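The Blue Button

At the time when this story happened I was working in Womdale, in a building that had been a bakery before. My job was to compare two sets of gripper fingers and to say which set the company should buy. One set came from Jirent and the other from Brunet. I had two arms, one task board, and a notebook in which I wrote a line for every trial.

The board had buttons, switches, a green knob and many cables. I knew it better than my own kitchen.

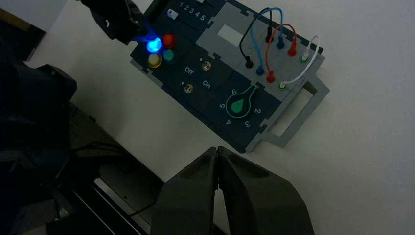
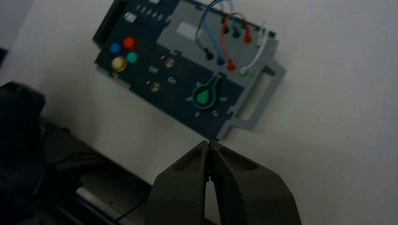

My daughter was living in Canasow that year. She telephoned me every evening at seven, and every evening she asked the same question.

"Papa, which one is better?"

"I don't know yet," I said. "The Jirent is stronger. The Brunet is more polite."

She laughed at this, but I did not mean it as a joke. When the Brunet fingers took a plug, they closed slowly and seemed to wait a moment before they pulled. The Jirent fingers closed at once. With the Jirent fingers I finished the cables faster, and twice I bent a pin.

I must explain that the decision was not really mine. My manager had already spoken with Jirent, and I think he had already shaken somebody's hand. He came into the room in the mornings with his coat still on and looked at my notebook, but he did not turn the pages.

"You have enough now?" he asked.

"Not yet."

"What is missing?"

"The knob," I said, and on another morning I said, "The switches." He was a patient man, but he had begun to stand nearer to the door.

The truth was that I did not want to finish. My contract was for this work and no other work. After it I would go back to the apartment, where my wife's coats were still hanging in the hall, and I would have the whole day there and not only the evening. So I repeated the trials. I changed the speed of the arm. I tried the cables in a different order, first white, then red. I wrote it all down with care, and none of it was false. It was only slow.

One night in July I stayed very late. It was hot, and I had opened the small window, so I could hear the trucks on the road to the river. I was doing trial 541. The left arm had to press a button and hold it down while the right arm pulled out a plug. I had done this many times and I was hardly watching. I was thinking about what to say to my daughter, who had not telephoned that evening.

The left arm pressed the button and the light came on. Then the right arm did not move.

I looked at the controller. There was no error. The program was waiting for a signal from the camera on the wrist, and the signal did not come. I should have pressed stop. It was in our rules that an arm which waits longer than 15 seconds must be stopped, and I had written this rule myself. But I sat down on my chair and looked at the blue light, and I let it wait.

I do not know how long we stayed like this. The arm was holding the button exactly as I had told it. It would have held it until the morning and after the morning. It had no wish to let go and no wish to hold, and I thought that I was the only one in that room who was making a decision, and that I had been making it every day since the winter.

Then the telephone rang. It was past eleven.

"I'm sorry, I was at the station," my daughter said. "I was buying a ticket. I have a free week. Can I come and sleep on the sofa?"

"The sofa is bad," I said.

"Papa."

"Yes. Of course yes."

"And which one is better?"

I looked at the notebook. I had known the answer since the first month. Any person who could read a table of numbers would have known it.

"The Brunet," I said. "For cables, the Brunet. For the rest there is no big difference."

"Then write it down and go home."

I pressed stop. The left arm lifted, and I moved both arms to their rest position by hand, the way I did when I had the time. The camera, I found afterward, had only a loose connector. I pushed it in with my thumb. Then I wrote the report, and it came to two pages. I had believed it would be a long one.

My manager read it the next morning with his coat on. He read both pages, standing, and then he took the coat off and read them again.

"They will not be happy at Jirent," he said.

"No."

"Did you bend many pins?"

"Two. It is in the table."

He nodded and put the report under his arm. He asked me if I could stay until the end of the month and pack the room. I said that I needed the next week free, and that I would pack after it. He looked surprised, because in all that time I had not asked him for a single day.

On the way home I bought bread, coffee and a new pillow. When I came in, I took the coats down from the hall and laid them over my bed, so that there would be a hook for my daughter.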